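Section 7. Shelf Work: Setting Up the Facing and Restocking Routine

Before you start, a word about what to expect. People who buy a Jetov arm for a small store very often ask us whether it can take over the shelves yet. Our answer, after a good deal of time spent in aisles, is that it can do part of the job, with a person close by, and that the part it can do depends a great deal on how patiently you set it up. Picking up a can is the easy bit these days. Putting it back straight, next to its neighbors, without nudging the whole row out of line, is where most of your time will go, and we would like you to know that before you clear your afternoon.

Read Section 6 (Gripper Care) first if you haven't already.

7.1 Preparing the shelf

1. Choose one shelf to begin with, somewhere near the middle of the unit. Very low shelves ask a lot of the wrist, and we suggest leaving them until you feel comfortable.

2. Take off anything made of glass. Canisters and cans are good first products. Bags of chips are not, and neither is anything in a soft pouch.

3. Leave one gap at least a hand's width wide. The fingers need room on both sides of the product, and a tightly packed row gives them none.

4. Park the base so that the arm can reach both ends of the shelf, then lock the wheels. Tuck loose cables well behind the base.

CAUTION: Keep customers out of the aisle while the arm is powered. Whoever is supervising should stand within reach of the stop button the entire time.

7.2 Teaching the grasp

5. On the tablet, open Flemby and choose New Product. Give it a name you'll recognize later – "red tall" is fine.

6. Set the grip to 3 and the speed to Slow. You can raise both afterward, but please do so one step at a time, especially with drink cans, which dent sooner than you'd think.

7. Guide the gripper to the product by hand and press Close. Check that the fingers have wrapped around the body and aren't pinching the rim or the lid.

8. Lift the product just clear of the shelf and hold it there while you look it over from the front and the side. 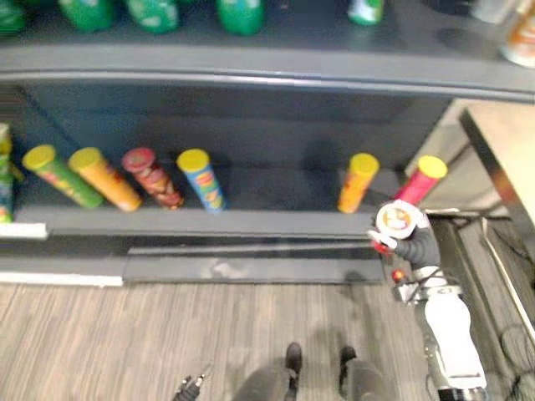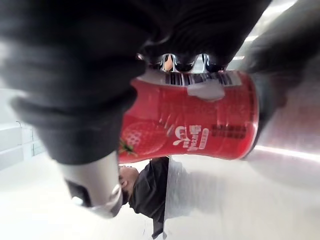 Figure 7-1. Products held in the gripper: a canister at the shelf (first picture) and a drink can seen from close by (second picture).

9. If the product tilts in the fingers, lower it, press Open, and try again a little nearer its middle. Two or three attempts are perfectly normal, so don't be discouraged.

10. When you are happy with the hold, press Save Grasp.

7.3 Putting it back

11. Drag the target marker to the gap and choose Upright.

12. Press Place and watch the bottom of the product as it comes down. If one side lands first, press Pause and adjust the wrist.

NOTE: The routine does not straighten products that are already leaning. Our tester Linnea Nyberg still does that by hand before each run, and for now we recommend the same. A person can tidy a row in the time it takes the arm to think about the first can – we hope to narrow that difference, but it would be unkind to promise you a date.

13. Repeat with the same product until you get 7 clean placements in a row, then move on to the next one.

Related sections
Gripper Care and Cleaning
Moving the Base Safely
Flemby Tablet Basics
Error 44: Grasp Lost
Folding Towels (Trial Feature)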